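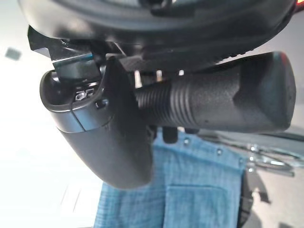
Open day at the Bremberg paper mill

2023-09-13

We got to the mill a little before ten and parked in the field across the road. Entry was free, but you had to sign up at a desk for the guided walk. Groups were kept to 5 people on the narrow stairs, so there was a wait. I spent it in the yard reading the boards on the mill's history.

Our guide was Iolanda Holanda, who has worked in the finishing room for most of her career. She took us first to the pulp store, where cotton offcuts come in by the bale, and then down to the beaters. They were switched off for the visit. Normally you need ear protection in there.

The vat room was the best part. Silviu Mihăilă was making sheets by hand, and he let anyone try who wanted to. Mine came out thick on one side. He said the shake at the end matters more than the dip, and that most people tip the mold too early. My second sheet was better, though still not one you could sell.

Upstairs is the drying loft, with room for 1,124 sheets on the lines. The shutters are still opened and closed by hand depending on the weather. It smelled faintly of glue, which comes from the gelatin sizing — they do that in small batches on the floor below.

The shop sells seconds by weight. I bought a pack of the cream writing paper, called Hilar, and a roll of roughly 200 gram watercolor paper that I haven't tried yet. Cards were accepted, but the line for cash moved faster.

Lunch was soup and bread in the old rag-sorting room. The walk took an hour and a half and there are a lot of steps. The next open day is in October, and Iolanda said the beaters will be running for that one.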